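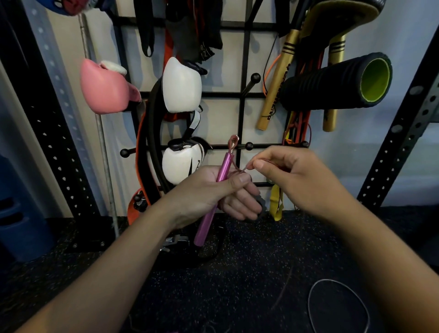

비수기란 정확히 언제를 말하는 걸까요?

한 해 가운데 어느 관광지를 찾는 사람이 평소보다 뚜렷하게 줄어드는 기간을 비수기라고 하며, 그 시작과 끝은 달력이 정해 주지 않고 관광지마다 다르게 나타납니다.

제4장 계절과 관광지

4.1 들어가며

앞 장까지 우리는 사람들이 왜 여행을 떠나는지, 그리고 떠나기로 마음먹은 다음에 어떤 과정을 거쳐 목적지를 고르는지를 살펴보았습니다. 꽤 긴 이야기였지요. 3장 끝부분의 의사결정 모형이 조금 버겁게 느껴졌던 분들도 있을 텐데, 이번 장은 훨씬 몸에 가까운 주제라서 한결 편하게 읽으실 수 있을 거라 생각합니다. 누구나 한 번쯤은 휴가철 한복판에 꽉 막힌 도로에서 몇 시간을 보낸 적이 있고, 또 누구나 한 번쯤은 철 지난 바닷가의 썰렁한 식당에서 주인의 과분한 환대를 받아 본 적이 있을 테니까요. 이 두 경험 사이에 놓인 거리, 바로 그것이 이 장에서 다룰 계절성입니다.

계절성이라는 말은 얼핏 날씨 이야기처럼 들립니다. 실제로 날씨가 큰 몫을 차지하기도 합니다. 눈이 와야 스키를 탈 수 있고, 물이 따뜻해야 해수욕을 하며, 단풍은 기온이 내려가야 듭니다. 그런데 관광지의 한 해를 가만히 들여다보면 날씨만으로는 설명되지 않는 굴곡이 참 많습니다. 6월 초의 날씨가 8월 초보다 훨씬 쾌적한데도 사람들은 8월에 몰려옵니다. 학교가 방학을 하고, 직장이 휴가를 주고, 옆집도 그때 떠나기 때문입니다. 그래서 관광을 공부하는 사람들은 계절성의 원인을 자연적 요인과 제도적 요인으로 나누어 보곤 합니다. 기온, 강수량, 일조 시간, 적설량 같은 것이 앞의 것이고, 방학과 공휴일, 종교 행사, 회계 연도, 축제 일정 같은 것이 뒤의 것입니다. 여기에 습관이나 유행처럼 어느 쪽에도 딱 들어맞지 않는 요인도 있는데, 이것은 4.4절에서 따로 다루겠습니다.

4.2 산골 마을 스콘비(Skonby)의 한 해

개념만 늘어놓으면 금세 지루해지니, 마을 하나를 골라 그곳의 한 해를 천천히 따라가 보겠습니다. 스콘비는 해발 2,834미터 봉우리를 등지고 앉은 산골 마을입니다. 마을 아래로는 강이 흐르고, 위쪽 숲에는 걷기 좋은 길이 여러 갈래로 나 있습니다. 여름이면 등산객과 자전거 여행자와 낚시꾼이 한꺼번에 찾아오고, 겨울이면 스키를 타려는 사람들이 그 자리를 채웁니다. 말하자면 한 해에 봉우리가 두 개 있는 관광지입니다. 이런 형태를 쌍봉형이라고 부르고, 여름 한철에만 손님이 몰리는 해변 휴양지 같은 곳은 단봉형이라고 부릅니다. 도시 관광지처럼 한 해 내내 굴곡이 완만한 곳은 무봉형 또는 평탄형이라고 하지요.

그렇다면 스콘비는 한 해의 절반 이상이 성수기이니 걱정이 없을까요? 마을 사람들의 생각은 좀 다릅니다. 이곳 사람들이 가장 어려워하는 시기는 4월입니다. 스키장의 눈은 질척해지고 산길은 아직 진흙투성이입니다. 강물은 눈 녹은 물로 불어나 낚시를 하기에도 마땅치 않습니다. 겨울 손님은 떠났고 여름 손님은 아직 오지 않은 이 틈을 마을에서는 그냥 진흙철이라고 부릅니다. 관광학 책에서는 보기 힘든 말이지만, 저는 이 말이 어떤 전문 용어보다도 그 시기의 사정을 잘 전해 준다고 생각해서 강의 때마다 꼭 소개합니다.

진흙철이 되면 마을의 식당들은 돌아가며 문을 닫습니다. 객실이 200개인 큰 호텔도 한쪽 건물을 통째로 비우고 밀린 수리를 합니다. 계절 직원들은 짐을 싸서 다른 고장으로 떠나고, 그중 일부는 여름에 돌아오지 않습니다. 숙련된 직원을 잃는 일은 장부에 바로 드러나지 않아서 가볍게 여기기 쉽지만, 새로 사람을 뽑아 가르치는 데 드는 시간과 품을 생각하면 결코 작은 손실이 아닙니다. 6월 첫 주의 호텔 접수대 앞에 서 보신 분이라면 무슨 말인지 짐작하실 겁니다(체크인 줄이 유난히 길지요!).

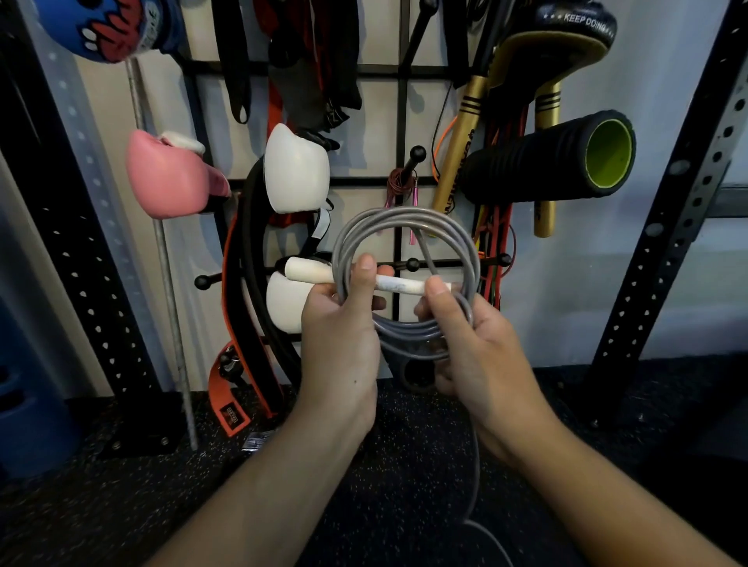

물론 조용한 철이 마을에 손해만 끼치는 것은 아닙니다. 주민들은 그제야 자기 마을의 식당에 예약 없이 들어가 앉을 수 있고, 산길은 사람의 발길에서 벗어나 숨을 돌립니다. 산짐승이 새끼를 낳아 기르는 시기와도 겹치기 때문에, 스콘비에서는 이 무렵 숲길 가운데 여덟 곳을 아예 닫아 둡니다. 처음에는 불만이 꽤 있었던 모양입니다. 그렇지 않아도 손님이 없는데 길까지 막으면 어떻게 하느냐는 것이었지요. 지금은 길이 다시 열리는 날에 맞추어 작은 걷기 행사를 여는데, 여름 손님 가운데 성미 급한 이들이 그날을 기다렸다가 한발 먼저 찾아옵니다. 닫아 둔 기간이 뜻밖에도 여는 날의 값어치를 높여 준 셈입니다.

4.3 같은 계절, 다른 선택

스콘비의 이야기를 다른 고장에 그대로 옮겨 놓을 수 있으면 좋겠지만, 관광이라는 것이 그렇게 고분고분하지가 않습니다. 바닷가 마을 넨컴(Nencombe)을 한번 볼까요. 넨컴은 전형적인 단봉형 관광지로, 한여름 여덟 주 동안 벌어들인 돈으로 나머지 한 해를 버팁니다. 이곳에서는 비수기를 줄여 보려고 가을에 음식 축제를 열고 겨울에는 철새를 보는 산책 모임을 꾸렸습니다. 음식 축제에는 제법 사람이 모였습니다. 철새 산책은 반응이 미지근했는데, 찾아온 사람들이 대부분 이웃 고장에서 아침에 왔다가 점심 무렵 돌아가는 당일 손님이어서 숙소에는 별 도움이 되지 않았습니다. 방문객 수와 숙박 일수는 서로 다른 지표라는 점, 2장에서 이미 한 번 이야기했지요. 기억이 가물가물하다면 지금 잠깐 돌아가서 보고 오셔도 좋습니다.

섬 관광지 다그다그(Dagdag)는 또 다른 길을 택했습니다. 우기가 길고 배편이 자주 끊기는 곳이라 억지로 손님을 부르는 대신 우기 동안의 영업을 과감하게 줄였습니다. 배가 뜨지 않는 날에 손님을 섬에 붙잡아 두면 환불과 불평이 따라오고, 그 불평은 이듬해 건기의 예약에까지 영향을 주기 때문입니다. 섬의 숙소 주인들은 우기에 농사를 짓거나 집을 고칩니다. 관광 수입만 놓고 보면 아쉬운 선택일지 모르나, 관광에 기대는 정도가 낮은 덕분에 태풍이 잦았던 해에도 섬의 살림은 크게 흔들리지 않았습니다.

마지막으로 인다우(Indau)는 온천과 골짜기 풍경으로 이름난 고장입니다. 이곳은 요금을 손보는 쪽을 택해서, 평일과 비수기의 온천 입장료를 낮추고 가까운 도시의 은퇴한 분들에게 적극적으로 알렸습니다. 방학이나 직장 휴가에 매이지 않는 사람들은 제도적 요인의 영향을 덜 받는다는 점에 눈을 돌린 것입니다. 효과는 있었습니다만, 값을 낮춘 철에 익숙해진 단골들이 성수기 요금을 비싸게 느끼기 시작했다는 이야기도 들립니다. 가격을 한번 내리고 나면 그 가격이 손님의 머릿속에 기준으로 자리를 잡는데, 이 문제는 7장 관광 상품의 가격에서 본격적으로 다루게 됩니다.

세 고장의 선택을 나란히 놓고 어느 쪽이 옳은지 묻고 싶어지는 것은 자연스러운 일입니다. 저도 학생들에게 자주 그런 질문을 받습니다. 다만 그 물음에 답하려면 먼저 누구의 처지에서 따져 보느냐를 정해야 합니다. 호텔 경영자와 계절 직원, 마을에서 나고 자란 주민, 그리고 산길을 관리하는 사람이 바라는 한 해의 모습은 제각기 다르니까요. 호텔 경영자에게는 텅 빈 4월이 골칫거리이겠지만, 같은 4월을 손꼽아 기다리는 이웃도 틀림없이 있습니다.

4.4절로 넘어가기 전에 한 가지를 부탁드리고 싶습니다. 여러분이 잘 아는 관광지를 하나 떠올려 보세요. 고향이어도 좋고, 어릴 때 해마다 가던 곳이어도 좋습니다. 종이에 열두 달을 가로로 적고, 손님이 많은 달과 적은 달을 기억나는 대로 곡선으로 그려 봅니다. 숫자는 필요 없고 손 가는 대로 그리면 됩니다. 그런 다음 곡선이 꺾이는 곳마다 날씨 때문인지, 방학이나 축제 때문인지, 아니면 도무지 까닭을 모르겠는지를 작게 적어 두세요. 다음 절에서는 습관과 유행이 만드는 굴곡을 살펴볼 텐데, 그때 까닭을 모르겠다고 적은 자리로 다시 돌아갈 것이니 그 종이는 버리지 말고 책갈피에 끼워 두시기 바랍니다.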